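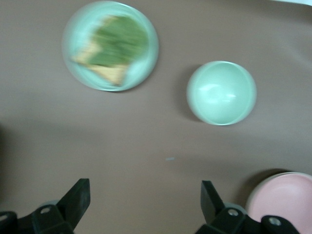 Green plate, toast, empty bowl.

# Do the episode summaries on the Komthorpe guide give away endings?

I'm 12 episodes into Palham and trying to get through the rest without finding out who took the ferry money. My problem is that I lose track of the side characters, so I need some kind of recap between seasons. I used the Komthorpe guide for season one and it was fine. Then I opened the page for the season two opener and the first line under the title told me a main character was leaving the show. It wasn't even in the summary, it was in the cast box.

Is there a setting to hide that stuff? Or is there another recap I can read that stops where I've stopped? I don't mind small things like guest stars. I'd just like to get to the end of season 3 without knowing how it ends.

Posted by palham_slowwatch

---

**tapedeck60**

Just don't read anything until you're done. That's what I do. The network puts the big twist in the trailer half the time anyway, so skip those too. The magazine cover for the harbor episode ruined it for me a full week early and I still liked the episode.

---

**Cirner**

There is a setting, but it's hard to find and it doesn't cover everything.

1. Sign in. Guests always see the full page.
2. Go to your profile, then Reading, then Progress.
3. Pick the show and the last episode you watched.
4. Save, then reload the episode page. The old version stays up until you do.

After that, summaries past your episode are folded shut and you have to click to open them. The cast box is folded too, but only on episode pages. The main show page still lists how many episodes each actor was in, and that gives away a lot if you think about it for a second. Stay off that one.

The other thing to avoid is the comments. People are supposed to mark spoilers and most do, but the thread on the season two finale has 704 comments and the moderators can't catch all of it.
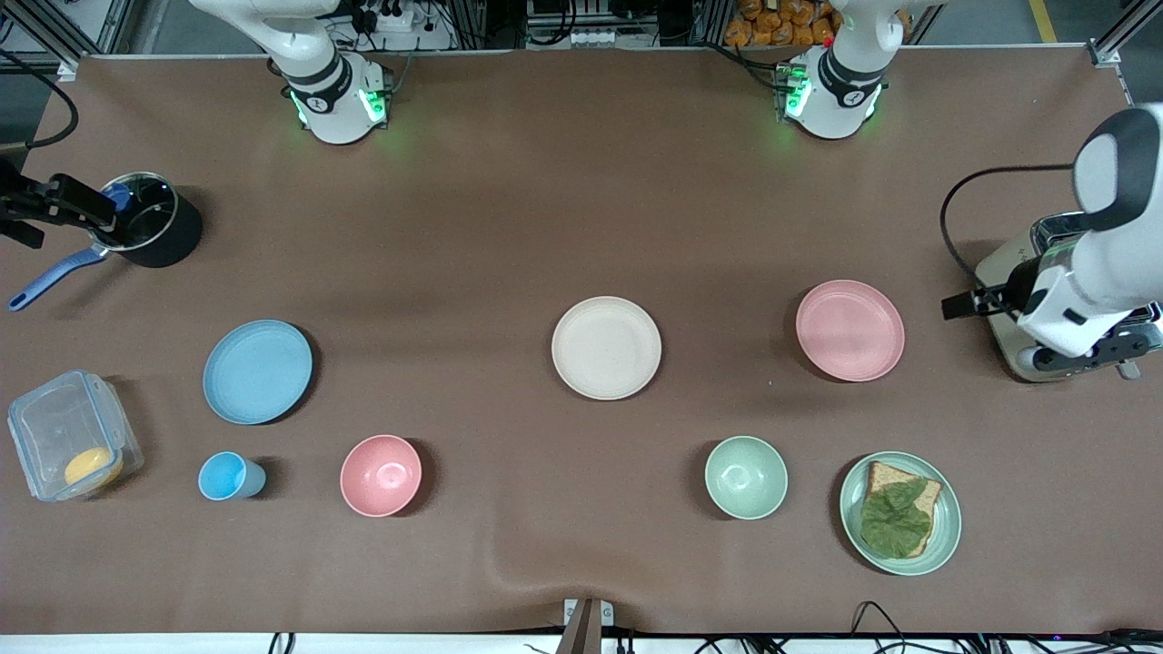 Page 3

**Hafþórsson**

Adding to what Cirner said — the progress setting doesn't work in the phone app. I set it on my laptop, then opened the same page on my phone and everything was showing. Use the browser on your phone instead and it's fine.

If you only need help with the side characters, try the "Previously" clips on the season discs. Each one runs 60 seconds and only uses scenes from episodes that have already aired. The one before the second season covers the brothers, the ferry office and the mayor's sister, and those were the ones I kept mixing up. They aren't on the streaming version as far as I know.

I disagree about skipping the guide. Palham has a large cast and a few of them disappear for half a season. Without notes I would have missed who the man at the funeral was.

---

**palham_slowwatch**

Thanks, the progress setting worked. I had been reading it signed out the whole time. I'll look for the discs at the library.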